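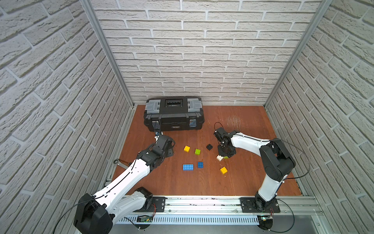 Gandari open day recordings, April 2025

Summary
Two-arm recordings from the open day at the Flarnberg workshop. Visitors drove the arms by hand from a pair of leader handles, and each try was saved as one episode. Card written and kept up by Olga Urquijo.

Contents
2884 episodes in 7 folders, one folder per task
Recording rate: 30 frames per second
Views: one fixed camera over the workspace, one camera on each wrist
Operators: 62 visitors, identified by number only

Setup
Both arms are bolted to one aluminum rail along the front of the workspace. The floor is wood and has walls on three sides. A black toolbox stands at the back for most tasks. The scratches in the floor were left as they were – please don't retouch them in derived sets.

Tasks
The block tasks use plain toy building blocks. The handover task uses a small green cube that has to pass from one gripper to the other. Visitors got one practice try before recording began.

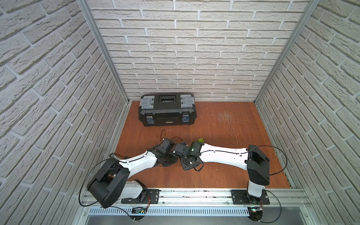 Both grippers near the middle of the floor, with the green cube beside them.

Known problems
Wrist video blurs when an arm moves fast. More than one visitor swung the arm hard on the first try, and those episodes were kept. The flag "fast" in episodes.csv marks them, but it was set by hand and misses a few. 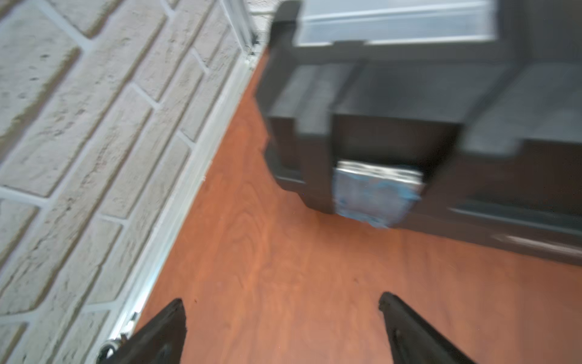

If you train on wrist views alone, filter on that flag first and then check a sample yourself. The fixed view is not affected.

Folder 5 has no gripper force values. The Bermúdez logger stopped during that session and we found out in the evening.

Loading
Files open with the Esow reader, version 2 or later. Older versions swap the left and right wrist streams.

Changes
Practice tries from the March rehearsal removed.
Task names in folder 3 corrected.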